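Keeping lids and boxes together

In our flat in Drolstead the kitchen is very small, and for years the worst cupboard was the one with food boxes. Always a box without lid, or a lid which fits to nothing. These are the habits that helped me.

Match everything once a year
I do it in May, when I also wash the shelves. Take all boxes and lids out, put each lid on its box, and what stays alone goes to the recycling or under a flower pot.

Store lids standing, by shape
Round ones in one narrow basket, square ones in another. A letter rack from the office shop does the same work and it cost me 141 crowns. If you buy new, choose round lids in a strong colour, for example green, so you find them quickly.
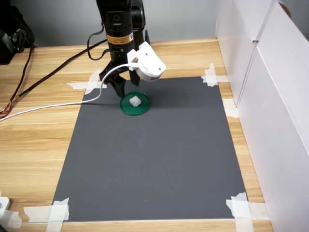
Wash the rubber ring separately
If the lid has a ring, lift it with the handle of a teaspoon, never with a knife. Leave it in warm water with a little vinegar for 32 minutes or longer, then dry it flat on a towel. My neighbour Ngozi Okeke puts a drop of cooking oil on old rings and they become soft again.

Against the smell of onion
Put a piece of newspaper in the dry box, close it and wait until the next day. For tomato stains I leave the open box on the window sill in the sun.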